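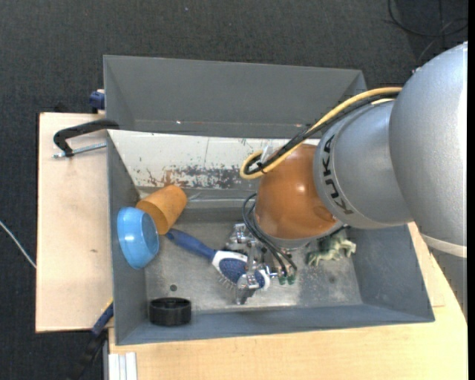
KUKA arm over the open grey bin, gripper lowered.

Ticket: Cledutov evidence register, items missing from custody export
Product: Grosard Records, custody module
Customer: Cledutov police, property office
Priority: High
Status: Resolved, monitoring

Reported problem
Exhibits booked in on the night shift do not appear in the custody export sent to the prosecutor's file. The items show correctly on screen in the register. The export finishes without an error. 35 exhibits are affected, all linked to one assault inquiry with two people in custody. The file is due with the prosecutor on Wednesday.

Environment
Grosard Records server, Bonex label printer service, Ji handheld scanners. No change to the server in the past month. Scanner software was updated in February.

Log

08:40 Customer sent the export file and a screen print of the register. Counts compared. Every missing exhibit was booked in with a handheld scanner. Exhibits typed in at the desk are present.

09:15 Export run again on the test copy with the same case number. Same result. Permissions on the case checked and found correct.

10:05 Raw records compared. Scanned records carry a trailing space after the case number. The register screen trims the space before searching. The export does not, so those records fail to match and are dropped.

10:30 Customer asked whether seal numbers or times of seizure could also be wrong. Checked against the paper labels for 5 exhibits. All agree. Only the case number field is affected.

11:20 One scanner put back to the earlier settings profile. Test exhibit booked in, no trailing space. Updated profile loaded again, space returned. Cause confirmed as the suffix setting in the new profile.

13:10 Suffix switched off on all 5 scanners. Customer told to restart each unit before use.

14:00 Correction script run on the live register with the customer's written approval. Original values kept in the audit table so that the change can be shown to the court if asked for.

14:40 Export run again. All exhibits present. Customer has checked it against the paper book and accepted it.

Outstanding
Export to trim the case number in the same way as the screen. Passed to development.
Export to give a warning when its count differs from the register.
Older cases booked in since the scanner update to be checked by the customer using the attached query.

Ticket stays open until the next night shift export has been checked.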